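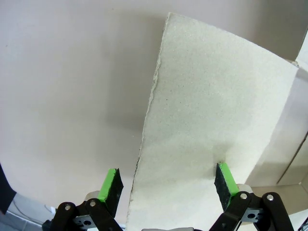 What does Buscombe do?
We pack things in cardboard boxes for small businesses that have run out of room or time to do it themselves. You send us the goods, we box them, tape them, label them and hand them to the carrier you already use.

Buscombe was started by Nizar Farah and Karim Moussa. Nizar had spent years in a print shop, where the finished work was good and the boxes it left in were not. Karim came from a housewares importer and knew what a crushed corner costs once the returns are added up. They rented a unit in Abu Hammour with two benches and a tape dispenser, and took on their first customer, a candle maker called Velitari, that January.

Most of our work is still the same kind. Plain brown corrugated boxes, clear tape down the center seam, paper on the bench so nothing gets scuffed.

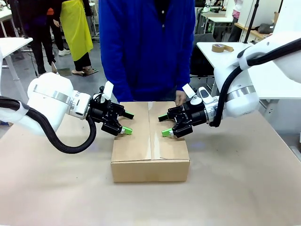

We keep 13 box sizes in stock and cut down from those if an order needs something in between. The inner flaps are folded first, then the outer ones, and the tape runs over the edge and onto the face of the box. If a flap won't lie flat, the box goes back to be folded again or gets recycled.

Our smallest regular order is 300 boxes. The largest we take in one go is 3000, for Rinimura, who send out tableware. Orders under 300 are fine too - ask us first, as bench time fills up before the holidays. For shipping this year, goods need to reach us by 10th December. 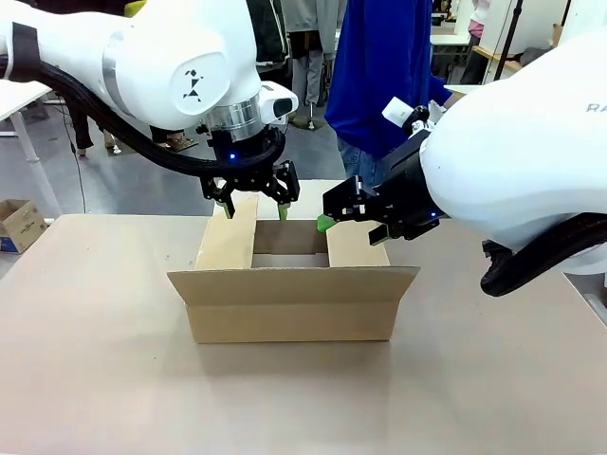

Working on the flaps of a cardboard box.

We don't store goods long term and we don't pack food. For anything else, write to Karim with the size and weight of one item and he will suggest a box.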